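3.2 How I picked the machines, and what I did before counting anything

I should say up front that I never planned to write a paper about repair. I came to Kerkmont to study how people talk about throwing things away, and I kept ending up at the same long table in the back of the Kakero shop, listening to people argue over whether an old office computer was "dead" or just "tired." Those two words turned out to carry a lot of weight! A tired machine gets a shelf tag and a second chance. A dead one goes in the parts bin, and once it's in the bin it loses its name and becomes a pile of memory sticks and screws.

So I changed my question. I wanted to know how a repair shop decides when to stop, and whether that decision has much to do with the fault itself. My hunch (and I did write it down before I started, so I can't cheat) was that people quit on a machine for social reasons first — a line at the counter, an owner who stopped calling — and find the technical reason later.

I worked from the paper job tickets at two shops, Kakero and Gumar. Between them they had kept 1646 tickets that I could read. Plenty more existed, but water had gotten into one cabinet at Gumar, and I didn't want to guess at smeared handwriting. From the readable pile I drew 120 at random for close reading, and I sat in on 38 repairs from check-in to pickup or bin. I used the sitting-in part to learn what the tickets leave out, and boy, do they leave things out. "No power, customer informed" can cover ten minutes of work or three visits and a long talk about a late father's tax files.

Most of the machines were plain desktops from schools and small offices. I like them for this kind of study because they open up easily and everyone at the table can look at the same part while they talk. A lot of the talk I recorded starts with somebody naming a piece of the board out loud, the way you'd name streets while giving directions. Capacitors come up constantly, and so do the memory slots. Figure 2 shows the sort of board these conversations circle around.

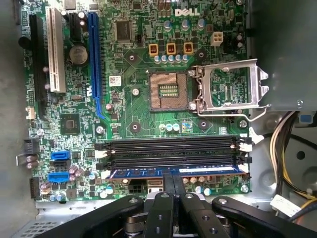

Figure 2. A Dell motherboard in its gray metal case, with the row of small blue capacitors below the power inductors.

3.3 Reading the tickets

I coded each ticket twice, with a long break in between so I'd forget my first answers. The codes were simple on purpose. I marked who first suggested stopping, what reason was written down, and whether money was mentioned before or after that reason. When my two passes disagreed, I went back to the ticket and wrote a short note about why. Those notes ended up being some of my favorite material, and I lean on them heavily in Section 4.

One code gave me real trouble. Both shops use the word "board" as a catch-all. At Kakero, "board" on a ticket usually means somebody tested the power supply and memory and ran out of other ideas. At Gumar it can mean the same thing, or it can mean the shop was closing early. I split it into "board, tested" and "board, untested," and I only used the first when the ticket listed at least one test. That choice makes my numbers a little stingy, and I'm fine with that.

I also left out anything sent over from Kong, the parts dealer both shops buy from. Kong's machines arrive already sorted, so the decision I care about has been made somewhere else, by people I never met.

Comments

tinbucket: The tired/dead thing is so true. We say "sleeping" at our place but same idea.

oldmargin: Did the water-damaged tickets all come from one year? That could tilt the sample.

Author: Fair question. They were mixed years as far as the folder labels go, but I'll add a line about it in the next draft.

r_halfpenny: Please post the coding notes too!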